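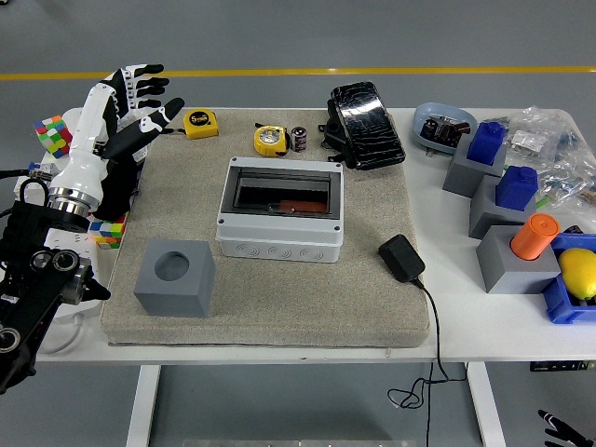

航空史資料班 作業ノート

2023年8月7日 記入:チャンタラシリ(Chanida Chantharasri)

Zornemstead飛行場の滑走路について、今日わかったことを書いておきます。日本語の間違いがあれば、鉛筆で直してください。

午前は、Skukden文庫から届いた複写を読みました。全部で937枚あります。2月に頼んだものですが、順番が元の綴りと違っています。右上の番号で並べ直しました。番号が二重になっている紙は、古い番号のほうを使いました。新しい番号は、戦後に整理した人が付けたものと思います。筆跡が違います。

滑走路の長さの問題。建設時の図面では2,000ヤードです。ところが、引き渡しの書類では同じ数字に「m」が付いています。今までの目録はメートルのほうを写していました。図面の縮尺で測ると、ヤードでなければ北側の用水路を越えてしまいます。用水路は戦後の地図でも同じ位置にありますから、私はヤードが正しいと考えます。目録の訂正は、まだしていません。引き渡し書類の原本を見てからにします。

格納庫は三棟。これは図面も書類も一致しています。ただし呼び方が違います。図面では番号だけですが、整備隊の日誌では西の棟を「Ravn」と呼んでいます。初め、私はこれを人の名前だと思って、人名カードを作ってしまいました。日誌に「Ravnの扉が風で外れた」とあって、建物だとわかりました。人名カードは捨てないで、「誤り」と書いて残してあります。

午後は日誌の続き。燃料の記録に「Volar」という語が三回出ます。どれも夜の給油の欄です。飛行隊の暗号名か、近くの補助飛行場の名前か、まだ決められません。補助飛行場なら、距離か方角がどこかに書いてあるはずですが、見つかりません。辞書の意味から考えるのは、危ないのでやめておきます。

複写の状態について。青いインクの頁は、薄くて読みにくいです。特に給油欄の端の数字は、3と8の区別ができません。読めないところは推測で埋めないで、四角の記号にしました。前の転写では同じところが全部3になっていますが、根拠がわかりません。前の担当の方がこれを読んだら、教えてください。

次にすること。
引き渡し書類の原本の閲覧を、Skukden文庫に申し込む。
用水路の地図を、同じ縮尺でもう一度印刷する。前の印刷は、紙に合わせて少し縮んでいました。
日誌の残りを、Volarの語だけ先に探す。
並べ直した複写は、灰色の箱に入れて棚の下段に置きました。番号順ですから、抜いたときは紙をはさんでください。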